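Kullholm Linen and Cloth Project
Progress report to the Pfeiffer fund
13 December 2021

We are very pleased with where things stand at the end of the second half of the year. The cloth work is now the busiest part of Kullholm, and the grant has made a real difference to how we sort, fold and send out what comes in.

What the money has gone on

The largest share went on tables. We had been folding on two old trestles that wobbled, and backs were suffering. The new ones are solid, with a smooth pale top that cloth slides across nicely, and they came already drilled for cables. We bought 20 plastic baskets at the same time, with open sides so that air can get through. They stack, they are easy to wipe, and the handles are comfortable even when the load is heavy. Delivery from Bosten was late — we had expected everything in June and waited well into the summer — but nothing arrived damaged and the final bill came in slightly under the quote.

How the folding works now

Each basket goes on the left side of a table and the folded pile builds up on the right. Cloths come out one at a time, get shaken flat, checked against the light for holes and thin patches, and folded in half and half again. Anything doubtful goes back for mending. It sounds very simple written down, but agreeing on one way of doing it has cut out a great deal of refolding at the packing end, and new people pick it up in a morning.
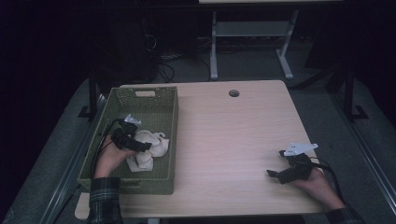
The plain cotton cloths are still the slowest. They crease badly if they sit in a heap overnight, and a full basket can take twice as long as one of towels. We have started filling baskets only halfway for these, which helps a lot, and we would like to try hanging them for an hour first in the new year.

Numbers so far

Since June we have sent out 364 bundles, all of them to Flarley and the villages on that side. Our target for the period was 300, so this is a lovely result. Roughly 50 more are packed and waiting for the January run. Returns have been very low: 3 bundles came back, all for the same reason (wrong sizes on the label), and we have changed the labels.

Still to do

Lighting is the main thing. The far end of the room is dim by mid-afternoon at this time of year, and stains are easy to miss. We have asked for prices on two more lamps and will stay within the existing budget line. The shelving is also not finished — the brackets we were sent did not fit the wall, and the replacements are on order.

We will send the full accounts with the next report.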